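Size Charts Should Start With a Tape Measure

My mother wore a back brace for 7 years, and in that time she owned 6 of them. Two fit. The others went into a closet, then to a church sale, and I suspect some of them are in other people's closets now.

I bring this up because I have spent a good part of July helping an aunt shop for the same kind of thing, and the buying has not improved. You go to a page. You are offered Small, Medium, Large and Extra Large. You are given a range in inches. The ranges overlap, so a woman with a 38 inch middle can be told she is two different sizes by the same product. Nowhere does the page say where on the body the number is supposed to come from.

That last part matters more than the rest. A waist, in the sense that pants use it, is one place. The belly at its widest is another. The hips are a third. A brace for the lower back may go across any of these, depending on how it was cut, and on an older person the three can differ by several inches. Sellers know this. The leaflet in the box often has a small drawing of a figure with a dotted line across it. My complaint is that the drawing is in the box, where it helps you only after you have paid.

The Nekstead brace my aunt ordered first is a fair case. The page said "waist." The leaflet said to measure two inches below the navel, over light clothing, while standing. She had measured at the navel, sitting, over nothing, and told me she felt foolish about it. She followed the only instruction she had been given.

It went back. Returning it took a printed label, a box of the right size and a trip to a counter that is not near any bus stop. The refund left out the shipping. For a person whose back hurts enough to need a brace, each of those steps is a real cost, and many people will skip them and wear the thing that doesn't fit. A loose brace slides up. A tight one leaves marks and comes off by lunch. Either way the buyer decides that braces don't work.

I would like to see three plain changes. Put the drawing on the page, next to the size menu. Stop overlapping the ranges, or say which size to take when you fall between two. And say how long the closure strap is, since that is what decides whether there is any room to adjust after a big meal or over a winter sweater.

None of this costs much. The drawing already exists. Somebody paid for it.

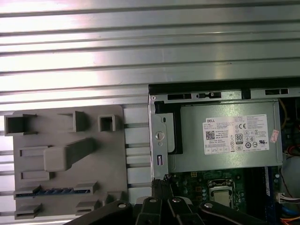
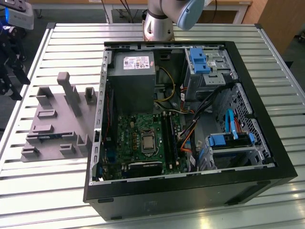

Paloma Delacroix wrote to me after I made a shorter version of this argument in our newsletter, and she thinks I let the buyers off too easily. Most people she helps have never measured themselves at all. They order the size they wore in dresses or work shirts 30 years ago, and a better drawing would not reach them because they don't scroll that far. She would rather have stores keep one of each size behind the counter for trying on, the way shoe stores always have.

I agree with her about the trying on. The medical supply store in Montoya used to do it. They had a chair, a mirror and a clerk who would fasten the thing on you over your shirt and tell you to walk to the door and back. It closed, and the next nearest is in Flallham, where everything is sealed in plastic and hung on a hook. If a store near you still does fittings, buy there and pay the extra few dollars.

But most older people I know no longer have that choice. They buy from a screen, or a daughter or nephew buys for them from another state. The relative is the one reading the page, and the relative will scroll. I did. I read the whole Rundow page twice, down to the washing directions, looking for where to put the tape. It told me the fabric was breathable in four places.

I also don't accept that the old dress size is the buyer's fault. When a page offers "Medium" in large type and inches in small type, it is inviting you to pick the word. Put the inches first and people will go find a tape.

My aunt's second brace came from Rundow after I called and asked. The woman on the phone had to leave the line to find out, and she came back with the answer: across the top of the hip bones, standing, breathing out. We ordered a Large. My aunt wears it to do the dishes and takes it off to sit.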